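Flullo株式会社
会社案内

樹脂製治具パネル、部品受けおよび作業用トレーの設計・製作
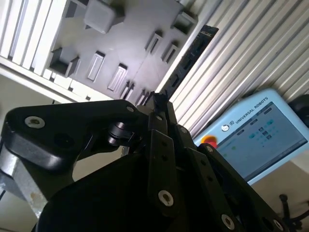

角形の開口部と受けポケットを備えた濃灰色の樹脂製治具パネル

目次
ごあいさつ
経営理念
会社概要
事業内容
製品系列について
設計の基本方針
材料と色について
ご注文から納入まで
品質管理
組織
事業所
沿革
修理・改造・引取り
人材育成
安全衛生
環境への取組み
情報の取扱い
見学のご案内
お問い合わせ

ごあいさつ

平素は格別のご高配を賜り、厚く御礼申し上げます。

当社は、部品を定められた位置に置き、定められた向きに保ち、次の作業へ正しく渡すための樹脂製パネルを製作しております。一般には治具、受け台、部品トレーなどと呼ばれ、製品そのものとしてお客様の先のお客様の目に触れることはほとんどありません。組立、検査、保管、出荷のいずれの現場においても、部品の置き場所が定まっていることは作業の前提であり、当社はその前提を整える仕事を創業以来続けてまいりました。

創業当時、当社の仕事は一枚の板に角穴をあけることでした。図面をお預かりし、指定された位置に指定された大きさの開口を設け、面取りをしてお納めするという内容です。その後、開口の縁に受けを付けてほしい、深さの異なるポケットを同じ板の上に並べてほしい、縦に立てて使いたいといったご要望を順次承り、現在の治具パネルの形ができあがりました。

パネルの出来は、使いはじめた日よりも、しばらく使っていただいた後に明らかになります。ポケットの縁が欠けていないか、部品の出し入れに引っかかりが生じていないか、清掃の際に手の届かない隅が残っていないか。当社では納入後の状態を確認させていただき、その結果を次の図面に反映することを、設計業務の一部と位置づけております。

今後とも、お客様の現場で長くお使いいただける製品づくりに努めてまいります。変わらぬご指導とご愛顧を賜りますよう、お願い申し上げます。

代表取締役 Bastien Leclerc(バスティアン・ルクレール)

経営理念

物の置き場所を定めることにより、働く人の判断の負担を軽くする。

当社が製作するパネルは、部品の形と作業の順序をあらかじめ形にしたものです。置く場所が見てわかり、向きを間違えれば入らず、数が足りなければ空いたポケットとして現れます。作業者が記憶や注意力のみに頼ることのないよう、道具の側で引き受けられることは道具の側で引き受けるという考えを、全社員が共有しております。

行動指針
一 現場を見てから図面を引く。
一 寸法の根拠を記録に残す。
一 使う人の手の動きを確かめる。
一 直せるものは直して使っていただく。
一 できないことは早い段階で申し上げる。

会社概要

商号 Flullo株式会社(フルーロ)
代表者 代表取締役 Bastien Leclerc
事業内容 樹脂製治具パネル、部品受け、作業用トレーの設計、製作、改造および修理
従業員数 26名
事業所 本社工場、Sabbagh分室
主要製品 Filtesumシリーズ、Trorkusシリーズ
取引先 電気機器、計測機器、医療用器具、事務機器、教育機関など約100社
営業時間 午前9時から午後5時30分まで
休業日 当社の定める休業日による

事業内容

治具パネルの設計・製作

平板に角形の開口を設け、必要な箇所に受けポケットを立ち上げた構造のパネルを製作しております。お預かりした部品または図面をもとに、開口の位置と寸法、ポケットの深さ、角の丸み、取付け穴の配置を決定します。水平に置いてお使いになる場合と、立てて壁面や架台に取り付ける場合とでは、部品にかかる力の向きが異なるため、ご使用の姿勢を最初にお伺いしております。

部品受けの製作

パネル全体ではなく、部品を受ける部分だけを単体でお求めになるお客様に向け、ブロック状の受けを製作しております。既設の架台や作業台にねじで固定する仕様を標準とし、既存の取付け穴を利用できるよう寸法を合わせます。摩耗した受けのみの交換にも対応いたします。

作業用トレーの製作

工程間で部品を運ぶためのトレー、検査待ちの部品を並べるためのトレー、工具を収めるためのトレーなどを製作しております。棚の奥行きや台車の内寸に合わせた外形とすることが多く、ご依頼の際には収納先の寸法をあわせてお知らせいただいております。

配置の見直しに関するご相談

パネルの新規製作を前提としないご相談も承っております。既存のトレーの並べ方を変える、表示を追加する、使われていない受けを外すといった対応で用が足りる場合には、その旨をご報告し、製作をお勧めすることはいたしません。

製品系列について

当社の製品は、ご要望に応じた個別設計を基本としておりますが、外形と取付け方法を共通化した2つの系列を設けております。

Filtesumシリーズ

平板と受けポケットを組み合わせた据付け型のパネルです。外形寸法と四隅の取付け位置をあらかじめ定め、内側の開口とポケットのみを個別に設計いたします。同じ架台に別の品種のパネルを付け替えてお使いになるお客様に多くご採用いただいております。

ポケットの縁には、部品を導き入れるための傾斜を設けることができます。傾斜を大きくすれば入れやすくなりますが、その分だけ隣のポケットとの間隔が必要となり、一枚に収まる数は減ります。この兼ね合いは部品ごとに異なりますので、試作品をお試しいただいたうえで決定しております。

Filtesumシリーズには、裏面に補強を入れた厚手の仕様もご用意しております。立てて使用する場合、または重量のある部品を受ける場合にお選びください。

Trorkusシリーズ

持ち運びを前提とした浅型のトレーです。両側に指を掛ける部分を設け、積み重ねた際に上下のトレーがずれない形状としております。底面の開口は、切粉やほこりを落とす目的と、下から部品を押し上げて取り出す目的を兼ねております。

Trorkusシリーズは、同じ外形のまま内側の仕切りを変更できるため、品種の切替えが頻繁な現場に適しております。仕切りの位置を変更された場合は、収納数の表示もあわせてお取り替えください。表示板は単品でお求めいただけます。

設計の基本方針

開口について

角形の開口は、部品を通す、部品を裏から押す、配線を通す、重量を減らす、汚れを落とすなど、複数の用途に用いられます。図面の上では同じ四角であっても、用途によって求められる精度は異なります。当社では開口ごとに用途を図面へ記載し、精度を要するものと要しないものとを区別しております。すべての開口に同じ公差を適用することは、製作費の上昇を招くほか、検査の重点を曖昧にするものと考えております。

開口の内角には必ず丸みを設けます。鋭い内角は割れの起点となりやすく、清掃の際に布や刷毛が届きにくいことによります。部品の形状により鋭い角が避けられない場合は、角の外側に逃げを設ける方法をご提案いたします。

ポケットについて

ポケットの深さは、部品の高さに対して浅すぎれば倒れ、深すぎれば取り出しにくくなります。手で扱う部品については、指で挟む部分がポケットの縁からどれだけ出ているかを基準とし、手袋をお使いの現場ではその厚みも見込みます。

左右対称に見える部品で向きの指定があるものについては、部品のわずかな段差や切欠きを利用し、逆向きでは最後まで入らない形状といたします。利用できる特徴が部品にない場合には、刻印や表示による方法をご案内しますが、形状による方法に比べ確実性が下がることを事前にご説明しております。

外周と角について

パネルの外周は、取り付けた後も人の手や衣服が触れる箇所です。外周の稜線には面取りまたは丸みを施し、突出するブロックの角にも同様の処理を行います。加工後の手触りの確認は、寸法検査とは別の項目として設けております。

取付けについて

取付けねじは、お客様の現場で通常お使いの工具で着脱できるものを選定いたします。頭部を沈める仕様を標準とし、部品や手が通る経路にねじの頭が出ないよう配慮しております。取付け穴の位置については、将来の交換を見込み、図面番号とともに当社で記録を保管いたします。

表示について

品番、収納数、上下の別などの表示は、彫刻、印刷、表示板の取付けから選択いただけます。油や洗浄剤をお使いの環境では、印刷が早く薄れることがありますので、彫刻をお勧めしております。文字の大きさは、実際に立たれる位置から読み取れることを基準に定めます。

材料と色について

当社では、切削に適した樹脂板を主に使用しております。材料の選定にあたっては、使用温度、接触する薬品、静電気対策の要否、部品との摩擦、重量の制限をお伺いします。これらの条件が定まらない段階では、複数の材料で小片を製作し、現場に置いて様子を見ていただくことも可能です。

色は濃灰色、淡灰色、白色、黒色を常備しております。金属部品を置く場合には、光の反射が少なく部品の輪郭を見分けやすい濃い色を選ばれるお客様が多数を占めます。反対に、黒い樹脂部品や細いゴム部品を扱う場合は、白色または淡灰色のほうが残数を確認しやすくなります。同じ職場で色を使い分ける際は、良品用と不良品用の区別など、既に定められた色の規則と重ならないようご注意ください。

樹脂板の色調は、製造ロットによりわずかに異なることがあります。複数枚を並べて設置される場合で色調の統一をご希望のときは、ご注文時にお申し付けください。同一ロットの板を確保したうえで加工いたします。

また、表面の艶は加工方法により変わります。切削面は板の元の表面に比べて艶が落ち、光の当たり方によっては色が異なって見えることがあります。使用上の支障はありませんが、外観に基準をお持ちの場合は、見本をもとに事前の取決めをお願いしております。

ご注文から納入まで

ご相談

お電話、書面またはお問い合わせ窓口にて承ります。部品の現物がある場合は、寸法のばらつきを確認するため、複数個をお預かりできると幸いです。図面のみでのご相談にも対応いたしますが、図面の最新版であることをご確認のうえお送りください。

現場の確認

設計担当者がお客様の現場に伺い、設置場所、作業の順序、照明、前後の工程との受渡しを確認します。遠方のお客様には、所定の確認票へのご記入をお願いしております。確認票には、作業者の立ち位置と利き手に関する欄を設けております。

設計と見積り

確認の結果をもとに構想図を作成し、見積書とともに提出いたします。構想図には、寸法が確定している箇所と、試作により決定する箇所とを分けて記載します。ご不明の点は、この段階でお申し出ください。

試作

ポケットの一部のみを切り出した部分試作を行います。全体を製作する前に、入れやすさ、保持の具合、取り出しやすさをお試しいただくもので、原則として実際に作業をされる方にご確認をお願いしております。管理部門の方のみのご判断で先へ進めますと、納入後の手直しが増える傾向があります。

製作

承認図に基づき、材料の切出し、開口加工、ポケットの加工または取付け、面取り、表示、洗浄の順に進めます。加工の途中で図面どおりの仕上がりが難しいと判断した場合は、作業を止めてご連絡いたします。

検査および納入

完成品は、指定箇所の寸法、外観、手触り、部品の出し入れについて検査し、検査成績書を添えて納入いたします。設置までをご依頼いただいた場合は、当社の担当者が取付けを行い、固定の状態を現場の責任者の方とともに確認いたします。

納入後の確認

使用開始からしばらく経過した時期に、状態の確認をお願いしております。摩耗、欠け、ねじの緩み、使われていないポケットの有無などをお知らせいただくほか、ご希望により当社から訪問いたします。

品質管理

当社の品質管理は、図面、加工、検査の各段階に責任者を置き、同一の者が加工と最終検査を兼ねない体制をとっております。

材料は入荷時に厚みと反りを確認し、測定値を板ごとに記録します。樹脂板は保管の姿勢や室温によって反りが生じるため、平置きでの保管を原則とし、加工前に作業室の温度になじませる時間を設けております。大きな開口を多く持つパネルでは、加工によって板の内部に残っていた力が解放され、仕上がり後に反りが出ることがあります。このような図面については、荒加工の後に時間を置き、あらためて仕上げ加工を行います。

寸法検査では、開口の用途区分に従い、精度を要する箇所を重点的に測定します。ポケットについては、測定器による検査に加え、お預かりした部品の出し入れによる確認を行います。お預かりした部品のうち最も大きいものと最も小さいものを選び、双方で支障がないことを確かめております。

不具合が発生した場合は、対象品の引取りまたは現地での処置を行い、原因と対策を書面で報告いたします。図面に起因するもの、材料に起因するもの、加工に起因するもの、使用条件の変化に起因するものを区別し、社内の事例集に登録します。事例集は設計担当者が構想図を作成する際に参照することとしております。

組織

当社は、次の6部門により構成されております。

営業部
ご相談の受付、見積り、納期の調整および納入後のご連絡を担当します。

設計部
現場の確認、構想図および製作図の作成、試作の立会いを担当します。

製造部
材料の切出しから面取り、組付けまでの加工を担当します。

検査部
材料の受入検査、工程内検査、完成品検査および測定器の管理を担当します。

保全サービス部
納入品の点検、修理、改造および引取りを担当します。

管理部
人事、経理、購買、文書管理および情報の保護を担当します。

お問い合わせをいただいた案件には、営業部と設計部から各一名の担当者を定め、納入後の確認まで原則として変更いたしません。担当者の異動等により変更が生じる場合は、事前にご連絡のうえ引継ぎを行います。

事業所

本社工場

設計、製造、検査の各部門を置いております。材料置場から加工室、検査室、出荷場までを一方向に配置し、加工前の板と加工後のパネルが同じ通路で行き交うことのないようにしております。加工室と検査室の間には洗浄の区画を設け、切粉を落としてから検査室へ搬入いたします。

Sabbagh分室

納入品の修理、改造および部分試作を主に行う事業所です。お客様からお預かりしたパネルを、受入れ、洗浄、点検、作業、返送の区分に従って棚に保管しております。お預かり品には荷札を付け、図面番号、お預かりした理由、返却の期限を記載します。

分室には打合せ用の一室があり、標準的なポケット形状の見本を常設しております。深さ、縁の傾斜、角の丸みを段階的に変えた見本に部品を入れてお試しいただけますので、仕様を決めかねておられる場合にご利用ください。ご利用には事前のお申込みが必要です。

沿革

創業期
樹脂板の穴あけおよび切断の加工業として創業いたしました。当初は看板材料や機器の銘板の加工が主であり、角穴の加工は計測機器の外装に関するご依頼から始まりました。

治具分野への進出
部品を並べる板の製作をご依頼いただいたことを契機に、受けポケットの加工に取り組みました。初期の製品は開口のみを持つ平板であり、部品が下へ抜け落ちるのを防ぐため、裏にもう一枚の板を重ねる構造でした。

設計部の設置
図面をお預かりする加工業から、現場を確認して図面を作成する業態へ移行するにあたり、設計部を独立の部門として設けました。これに伴い、確認票の書式を制定しました。現在の書式は当時のものを数次にわたり改めたものです。

Filtesumシリーズの開始
外形と取付け位置を共通化した据付け型パネルの供給を開始しました。

Sabbagh分室の開設
修理品と新規製作品の流れを分けるため、分室を開設しました。開設以前は本社工場の一角で修理を行っており、納期の見通しが立ちにくい点についてお客様よりご意見を頂戴しておりました。

Trorkusシリーズの開始
持ち運び用トレーの系列を新たに設け、表示板の単品供給をあわせて開始しました。

修理・改造・引取り

当社が製作したパネルは、図面番号をお知らせいただければ、記録に基づき修理または同一品の再製作が可能です。図面番号は、原則としてパネル裏面の隅に彫刻しております。

ポケットの縁の欠けについては、欠けた部分を切り取り、別に製作した縁を取り付ける方法で修理いたします。修理箇所の強度が確保できないと判断した場合は、修理をお断りし、再製作の見積りを提出します。取付け穴の広がりについては、穴を拡大して金属製の筒を入れる方法が一般的です。

部品の設計変更に伴う改造も承っております。開口を広げる改造は比較的容易ですが、狭める改造には別部材の追加が必要となり、再製作のほうが費用を抑えられる場合があります。双方の見積りをご希望の際はお申し付けください。

他社で製作されたパネルの修理は、材料の確認ができるものに限りお受けしております。

使用を終えたパネルの引取りは、当社製品を対象として行っております。油分や薬品が付着している場合は、その種類を書面にてお知らせください。内容により、お引取りできないことがあります。

人材育成

新たに入社した社員は、配属先にかかわらず、面取りと手触りの確認の作業から研修を始めます。自らの手で稜線を仕上げ、どの程度の角が手に障るかを知ることを目的としております。続いて、検査室での測定の補助、保全サービス部での返却品の点検を経て、各部門に配属されます。

返却品の点検は、研修の中でもとくに重視している課程です。長くお使いいただいたパネルには、図面からは読み取れない使われ方の跡が残ります。縁の片側だけが丸くなったポケット、一度も使われた形跡のないポケット、お客様が後から貼られた表示などを観察し、報告書にまとめます。報告書は設計部が確認し、所見を付して本人に返却します。

毎年11月には、全部門の社員が参加する社内の図面検討会を開催しております。過去に納入した製品の中から題材を選び、現在の知見で設計し直すとすればどのような形になるかを部門ごとに発表いたします。検討会の成果は設計標準の改訂に用いております。

資格取得および外部講習の受講については、業務との関連が認められるものについて費用を会社が負担します。

採用に関する情報は、募集の都度、本サイトにてお知らせいたします。設計、加工の経験を問わない職種もあります。選考にあたっては、本社工場の見学を行っていただくこととしております。

安全衛生

加工室では、切粉の飛散および騒音に対する保護具の着用を定めております。大判の板の運搬は二人で行うこととし、通路には物を置かないことを徹底しております。

設置作業でお客様の構内に入る際は、お客様の安全規則に従います。入構前の教育、持込み工具の届出、作業時間の制限などがある場合は、事前にお知らせくださいますようお願いいたします。既設の設備に取り付ける作業では、設備の停止および再開の操作をお客様にお願いしており、当社の社員が操作を代行することはございません。

環境への取組み

板取りの工夫により、端材の発生を抑えております。開口加工で抜き落とした角板のうち、一定以上の大きさのものは材料ごとに分別し、部品受けや見本の製作に使用します。使用できない端材および切粉は、種類を分けて処理業者に引き渡しております。

納入時の梱包は、繰り返し使用できる箱を標準としております。箱の返却は次回の納入時で差し支えありません。返却が難しいお客様には、紙製の梱包材を使用いたします。

情報の取扱い

お預かりする部品および図面には、公表前の製品に関する情報が含まれることがあります。当社では、お預かり品を案件ごとに施錠できる保管庫に収め、担当者以外の閲覧を制限しております。お預かりした部品は、納入の完了後に返却いたします。再製作に備えて当社での保管をご希望の場合は、別途、預り証を発行いたします。

製作図は、修理および再製作のために保管いたします。保管期間の指定または廃棄のご希望がある場合は、書面にてお申し出ください。

見学のご案内

本社工場では、お取引をご検討中の企業および教育機関を対象に、見学を受け付けております。見学の時間は午前10時から正午まで、または午後1時30分から午後4時までといたします。

見学の順路は、材料置場、加工室、検査室、見本室です。他のお客様からのお預かり品がある区画は、ご案内できないことがあります。構内での撮影をご希望の場合は、お申込みの際にその旨をご記入ください。当日のお申し出には応じかねます。

教育機関からの見学では、角形の開口を持つ小さな板にやすりで面取りを施す実習を行うことも可能です。実習をご希望の場合は、参加者の年齢と人数をお知らせください。動きやすく、袖口の締まった服装でお越しくださいますようお願いいたします。

お問い合わせ

製品、お見積り、修理に関するお問い合わせは営業部にて承ります。修理のお問い合わせの際は、パネル裏面の図面番号をご用意ください。番号が読み取れない場合は、外形寸法とおおよその納入時期をお知らせいただければ、記録を調査いたします。

受付時間 午前9時から正午まで、午後1時から午後5時まで
受付時間外にいただいたお問い合わせには、翌営業日以降に順次回答いたします。

会社案内の冊子をご希望の方は、送付先および必要部数を管理部までお知らせください。

Flullo株式会社 管理部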